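"They keep the passport in a drawer and call it safekeeping"

Kristine Agbayani worked in other people's houses for 15 years. She now runs the advice desk at Zivola, a small group for migrant domestic workers, and in August she handed in a petition with 1,789 names on it asking for the right to change employer without losing a visa.

We met at half past nine in the morning, before the desk opens. The phone rang twice while we talked and both times she took the call.

I asked her first what people come in for.

"Wages," she says. "They don't come in and say, my rights are being abused. They say, she hasn't paid me since before Easter, can you write a letter. Then you ask where they sleep, and who has the passport, and when they last had a day off, and it takes an hour and a half."

The passport question comes up so often that it is now on the first page of the form. Agbayani says most employers don't see anything wrong in holding it. "They keep the passport in a drawer and call it safekeeping. Some of them are quite polite about it. One man told me on the phone that she would only lose it. She was forty-six years old and she had raised three children."

Her own first job was with a family of five. She had one half-day a week, which was moved if there were guests, and slept in the room where the ironing was done. She is careful about how she describes them. "They weren't monsters. They gave me a coat. But I asked for my contract four times and I never saw it, and when I said I wanted to leave, the answer was that I would be sent home. That was true, too. That's how the visa worked."

The visa is what the petition is about. Under the present rules a worker who leaves a household has 30 days to find another sponsor. Agbayani wants that replaced with a permit that belongs to the worker and runs its full term whoever she works for.

"Thirty days is nothing," she says. "You have no reference. You have no room, because your room was in their house. You may not have your papers. Who is going to take you on? The ones who will are the ones you should be running from."

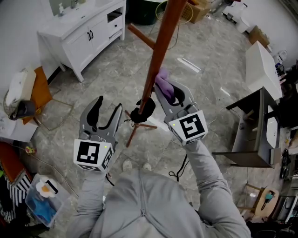 A light purple cloth against the pole of a wooden coat stand.

I put to her the argument made by the agencies, that a freer permit would be misused and that families pay large fees to bring someone over. She has heard it many times, most recently from Purkitix, the agency that places many of the women she sees.

"The family pays a fee to the agency. Fine. Let them argue with the agency about it. Why should the worker be the one who is tied down to cover it? If I pay a plumber's firm and the plumber resigns, I don't get to keep the plumber."

Purkitix did send someone to a meeting in the spring, she says, and agreed to put its contracts into the workers' own languages. She has seen two of the new ones. They are better, although the clause on working hours still says "as required by the household".

Not everyone at Zivola thinks a petition was the right use of the year. There was a disagreement over it, which she doesn't hide. Some members wanted the money and time to go on the hostel in Allov, where women can stay when they have left an employer at short notice. It has six beds and is full for most of the year. Others were afraid to sign anything with their real names.

"I understood that. I told them, don't sign. I didn't want a single person to sign because she felt she owed us. So the names we have are people who sat down and thought about it, and a good many are neighbours and parents from the schools, who see the women at the gate every day."

Did the officials who took it say anything useful?

"They said thank you. They said it would be looked at with the other submissions. I asked for a date and there wasn't one." She has written since, and had a reply of three lines.

In the meantime she goes on with the cases. A hearing over unpaid wages, known at the desk as the Pálfi case, has been put back again. The worker in it has found a job in a kitchen and can't easily get more mornings off. Agbayani expects that some employers count on exactly this. "They can wait. They have a solicitor and a house. She has a bus pass."

I asked what she would tell someone reading this who employs a cleaner or a nanny and thinks they treat her well.

"Write down her hours, and show her what you wrote. Give her a copy of the contract. And if you have her passport, give it back tonight."

At eleven the first visitor was already in the corridor with a carrier bag of payslips, and Agbayani went out to fetch her.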